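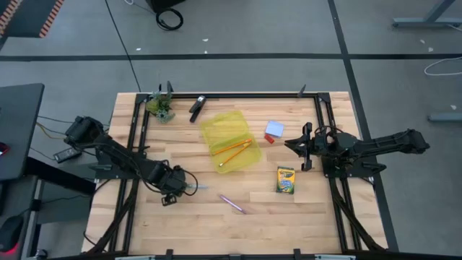
Relatório de andamento — Material de secretária, segunda fase

Olá a toda a equipa da Fundação Grenari! Prometi que desta vez o relatório não vinha em tabelas, e cá estou a cumprir (as tabelas seguem à parte, para quem gosta delas). Vou contar como vai o trabalho de pôr ordem no material de escritório das nossas salas de estudo, o que já gastámos, o que correu mal e o que vos vou pedir no fim, que também há um pedido, claro.

Para quem não leu o primeiro relatório: a associação tem três salas abertas a estudantes, e cada uma foi juntando canetas, lápis, agrafadores e caixas sem que houvesse critério nenhum. A verba que nos deram em outubro era para separar o que presta, arranjar arrumação decente e deixar cada mesa com um conjunto básico que as pessoas encontrem sempre no mesmo sítio.

Comecemos pela triagem, que está fechada. Passaram-nos pelas mãos 261 peças. Ficaram 164 em condições de uso, umas quantas foram para a oficina de expressão plástica e o resto foi para reciclar. Confesso que esperava pior! Os lápis aguentaram muitíssimo bem, e basta afiá-los. As canetas foram a desgraça do costume: experimentei-as uma a uma num caderno velho, numa terça-feira inteira, e acabei o dia com os dedos azuis e um monte enorme para deitar fora.

O conjunto de mesa também está decidido. Fica com caneta, lápis, agrafador e uma caixa baixa com tampa. Andámos muito tempo às voltas com a caixa. Primeiro pensámos em copos altos, daqueles de pôr os lápis de pé, mas caem com uma cotovelada e numa mesa partilhada há sempre uma cotovelada. Depois vimos as caixas opacas da Furkum, bonitas e resistentes, só que ninguém adivinha o que está lá dentro. As translúcidas ganharam por isso mesmo, e as amarelas veem-se bem em cima de madeira clara (parece um pormenor, mas poupa-nos o tempo todo que se perde a procurar coisas que estão à frente do nariz).

Cada conjunto leva ainda uma planta artificial pequena. Sei que houve dúvidas do vosso lado quanto a esta despesa, e percebo-as, mas deixem-me defendê-la um bocadinho. As plantas verdadeiras morriam-nos nas férias, e as mesas sem nada ficavam com um ar de repartição que não convida a estudar. A planta marca também o canto da mesa onde o material deve voltar no fim. Na sala grande, onde começámos a fazer assim, as pessoas foram pegando no hábito sem termos de pôr avisos na parede.

O tampo foi outra conversa. No orçamento inicial estava previsto forrar as mesas, e deixámos cair essa ideia. A madeira clara, em ripas coladas, aguenta bem e fica muito mais agradável com uma passagem de óleo. O que sobrou dessa linha, 247 euros, gostava de o passar para a arrumação, se estiverem de acordo. É o tal pedido! Dava para acabar as gavetas da sala pequena, que continuam com o fecho avariado, e ainda para comprar agrafos, que desaparecem a uma velocidade que não consigo explicar.

Agora o que correu menos bem. A encomenda à Lazaridis chegou com atraso e com metade dos agrafadores de um modelo diferente, que não aceita os agrafos que tínhamos em armazém. Trocaram-nos sem discutir, mas perdemos duas semanas e fiquei com uma sala à espera. Também subestimei o tempo das etiquetas. Pus uma tarde no plano e foram quatro, entre cortar, colar e descolar as que ficaram tortas — fui eu que as colei, portanto não me posso queixar a mais ninguém.

Neste momento temos 15 conjuntos completos e distribuídos pelas duas primeiras salas. Falta a terceira, a mais pequena, que só abre de manhã e onde conto entrar assim que chegarem as últimas caixas. A visita à biblioteca de Cloradholm, que estava no plano como troca de experiências, ficou adiada para depois das férias, a pedido deles. Não mexe no orçamento.

Até ao próximo relatório quero ter a terceira sala montada, uma folha simples na parede para anotar o que vai faltando e uma ideia honesta de quanto gastamos por mês em reposição. Se alguém da fundação quiser passar por cá antes disso, às quatro da tarde há sempre chá feito. Obrigada pela paciência e pela confiança, e digam-me alguma coisa sobre os 247 euros quando puderem!

12 partilhas · 3 comentários

Comentários

Uso a sala grande quase todos os dias e nota-se imenso a diferença. Podiam pôr também uma borracha em cada caixa?

Tenho agrafos do modelo antigo em casa, duas caixas por abrir. Se servirem, levo-os na próxima semana.

Eu era contra as plantas e já mudei de opinião. Só peço que alguém lhes limpe o pó.

Recentes

Relatório de andamento — Material de secretária, primeira fase
Novo horário da sala pequena
Como tratámos os tampos de madeira
Lista de material que aceitamos em doação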